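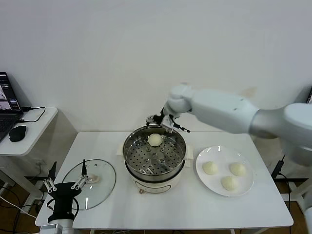
Pisside: the bun set

README for the club folder, last tidied in September

Hello! If you've just joined the Borodell robotics club and somebody has pointed you at this folder, welcome. I'm Edileuza Macedo, I look after the recordings, and I'm the person to pester when a file won't open.

What's in it

332 recordings of a two-armed robot working with a steamer, a plate and some round white buns. We call the whole thing Pisside, after the name Rogelio put on the first folder (the old cup-stacking set is Pisovier, please don't mix them up, I spent an entire evening unpicking that once). The task is bun handling between the steamer basket and the plate, with the glass lid lying flat on the table, well out of the way.

How it's laid out

There are 2 folders, "practice" and "keep". Practice is everyone's first goes, wobbles and all. Keep is what we train on. Each recording has its video, the joint readings for both arms and a short text note from whoever was driving. Please do read the notes! Some are one word long, but a few are really useful, and Rogelio Baluyot's go on for half a page about grip width.

Before you record

Lid down flat, plate to the right of the steamer, laptop on the side table. Check that both grippers open fully before you press start. If you knock the plate, carry on to the end and say so in the note, then put the run in practice. We do want the clumsy ones, they just need to be in the right place.

Things I know are wrong

The clocks on the two arms drift a little, so use the sync script in the tools folder. 3 recordings have no note at all (mine, sorry). The bun labels in the older files say "ball", left over from an earlier task, and I haven't got round to changing them.

Using it

Anyone in the club can use it for coursework or for the Tudose competition entry. If you want to share it outside, ask me or Rogelio first. New recordings go in practice until one of us has watched them through.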